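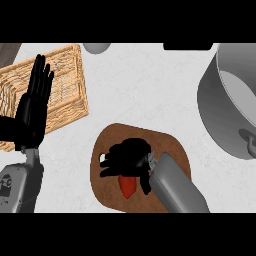

Slide 1. Why small shops stop baking their own bread

Say good morning, then straight in. Bonsu had 20 bakeries in 2000. It has three now.

Slide 2. Flour

Most of them bought from the mill at Balov. When it shut in October the price went up and stayed up. Pause for the chart.

Slide 3. Hours

The night shift is the hard part to fill — mention the Skorkik survey, 932 replies. Don't read out the table.

Slide 4. What Drunditero did

Shared oven, shared van, separate counters. Leave time for questions on rent.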